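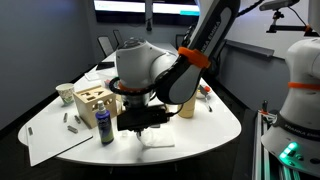 I have been thinking lately about cloth napkins, and about why so many of us own them and so few of us use them. My mother kept 9 of them in a drawer in the dining room, pressed and folded in quarters, and I could probably name every dinner they came out for. The rest of the year we tore paper towels off the roll and thought nothing of it.

When I moved to Olside I took the napkins with me, and for a long time I treated them just as she had. Then one October my neighbor Radosław Zawadzka had me over for soup, nothing fancy, just soup and bread on a weeknight, and there beside my bowl was a cloth napkin with an old beet stain on it the size of a quarter. He hadn't ironed it. I don't believe he owns an iron. I felt more looked after at that table than I have at some weddings, and I have been to a good many weddings.

I know the case against them, and I have some sympathy for it. They mean more laundry, and anyone with small children already has more laundry than they can stand. But a napkin is a small thing, and it goes in with the towels, and you can use the same one for two or three days if it's only family and everybody remembers which is whose. (We tie a bit of colored yarn on ours. My grandmother used rings, which always rolled under the stove.)

What I'd really like to argue against is saving things. We put the good dishes up high and the good sheets at the back of the closet, and we wait for company that is grand enough. My mother lived to be 95, and when we emptied the drawer the napkins were still very nearly new. I was sorry about that - sorrier than I was about the china, for some reason.

So mine are wrinkled now, and two of them have gone gray from the wash. One has a scorch mark from the time I grabbed it to lift a pan lid. I set them out for toast.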